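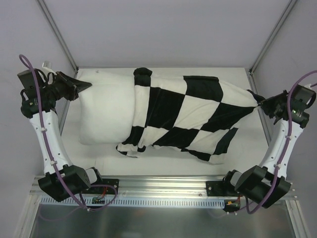
A plump white pillow with a black-and-white checkered cloth over part of it.

Pillows and the Cloth Around Them
By Angus Gillies
Brusdale Young Readers, Home and Household
Updated 8 November 2022

You put your head on a pillow every night, and most of the time you don't think about it. A pillow has two main parts, the filling and the cover. Most people add a third part, a pillowcase, that comes off for washing. This page is about all three, and about the different kinds of cloth you can find on a bed or in a laundry pile.

What is inside a pillow?

Many pillows are filled with polyester fiber. Polyester is a kind of plastic that can be pulled into very thin threads. The threads are crimped, so they have tiny bends in them like a crinkled potato chip. Bends keep the threads from lying flat against each other, and air fills the spaces in between. When you put your head down, some of the air gets pushed out. When you get up, the fibers spring back and air comes in again.

Other pillows are filled with feathers or down. Down is the fluffy layer that ducks and geese have under their outer feathers. Foam pillows are different again. Some are one solid block of foam, and others hold lots of small foam pieces.

An old pillow often goes flat. The fibers have been pressed so many times that they no longer spring back, or they have tangled into lumps. Shaking a pillow moves the filling around and lets air in. This is called fluffing. It works better on fiber and feathers than it does on a foam block.

The cover

The filling sits inside a cover that is sewn shut. Cloth made for this job is called ticking. It has to be woven tightly, especially on a feather pillow, where the sharp end of a feather can poke through a loose weave. Ticking used to be striped very often, and some of it still is. Plain white is common too.

The cover stays on the pillow all the time. If it got dirty every night you would need to wash the whole pillow, and pillows are bulky and take a long time to dry. That is the job of the pillowcase. It catches the sweat, hair and tiny flakes of skin, and it goes in the wash with the sheets.
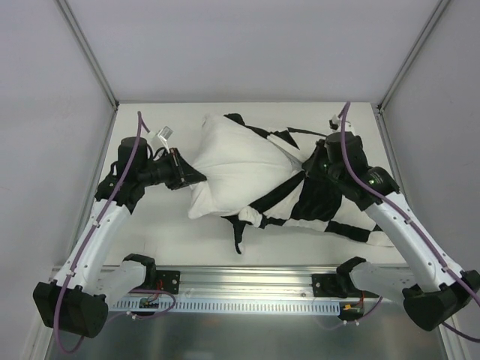
White pillow, with a cloth in bold black and white lying partly over it.

Black and white together

Look at a pattern with squares and you may wonder how the colors got there. There are two main ways.

The first way is to dye the yarn before the cloth is made. The weaver sets up black yarns and white yarns in bands, then crosses them with more bands. Where black crosses black, the square is dark. Where white crosses white, the square is white. Where black crosses white you get something in between, which looks gray from across the room. Gingham is made like this.

The second way is to make white cloth first and print the color on top. A printed check can have solid black squares right next to solid white ones, with no gray. You can often tell printed cloth by turning it over. The back may be paler than the front.

A check can look like stripes when the cloth is folded, so unfold it if you want to know what the pattern really is.

What thread count means

Sheets and pillowcases in a store sometimes have a number on the package. This is the thread count. It tells you how many threads there are in one square inch of cloth, adding together the threads that go up and down and the threads that go side to side. A label that says 200 means 200 threads in that square inch. A label that says 400 means the threads are thinner, or packed closer together, or sometimes that they were counted in a different way.

A bigger number doesn't always feel softer. The kind of fiber matters a lot, and so does the way it was woven.

Cloth that isn't flat

Run your hand over a pillowcase and it will probably feel smooth. Now try a towel. The towel feels bumpy and thick. 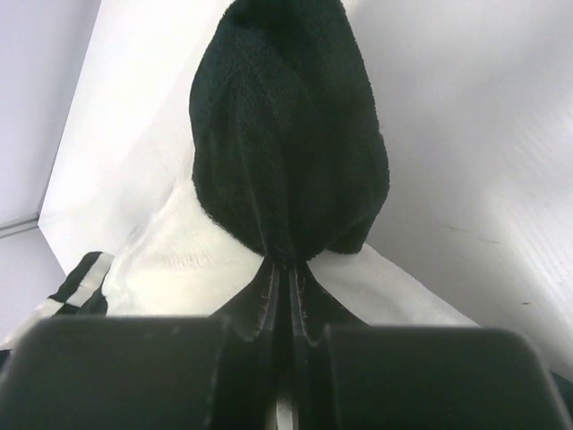

Terry cloth gets its feel from loops of yarn that stand up from the surface. The loops are called the pile. Each loop gives water more places to go, so terry cloth is good at soaking it up. Towels and bathrobes are made of it, and thick winter socks often have loops too. Sometimes the loops are on the inside of the sock, where they trap warm air next to your foot.

Fleece and plush are fuzzy in another way. To make fleece, a machine with fine wire bristles brushes the cloth and pulls up the ends of the fibers. This is called napping, and it has nothing to do with sleeping. Plush can be made with loops that are cut open at the top. The cut ends spread out and feel like fur.

Fuzzy cloth picks up lint. A black towel washed with a white blanket may come out covered in pale specks, and the blanket may have dark ones. Many families wash dark and light things separately, and this is one reason.

Woven or knitted?

Most pillowcases are woven. Weaving uses two sets of threads that cross over and under each other, and the cloth does not stretch much. Socks are knitted. In knitting, the yarn is bent into rows of loops, and every loop is pulled through the one below it. Loops can open wider and close up again, so knitted cloth stretches.
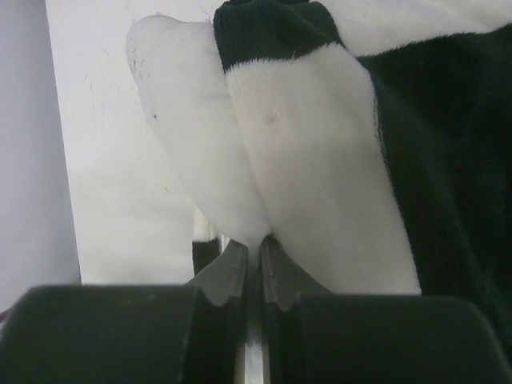

The stretchiest kind of knitting is called ribbing. It has raised lines with valleys between them, and it pulls in like an accordion. Ribbing is used for the tops of socks, the ends of sleeves and the bottoms of sweaters. It needs to stretch over a heel or a hand and then get small again.

Try it yourself: how to put on a pillowcase

You will need a pillow and a clean pillowcase that fits it.

1. Turn the pillowcase inside out.
2. Put your hands inside and take hold of the two far corners.
3. With your hands still in the corners, grab the two corners at one short end of the pillow through the cloth.
4. Shake the pillowcase down over the pillow so that it turns right side out.
5. Pull the open end past the bottom of the pillow and push the corners into place.

Big pillows are heavy, so ask someone to hold the other end if yours keeps slipping.

Words to know

Crimped: bent into small waves.
Nap: the fuzzy surface made by brushing cloth.
Pile: loops or cut ends of yarn that stand up from cloth.
Ribbing: stretchy knitting with raised lines.
Ticking: tightly woven cloth used to cover pillows and mattresses.

Checked for young readers by Janelle Enriquez. Next in Home and Household, in December: How Blankets Keep You Warm.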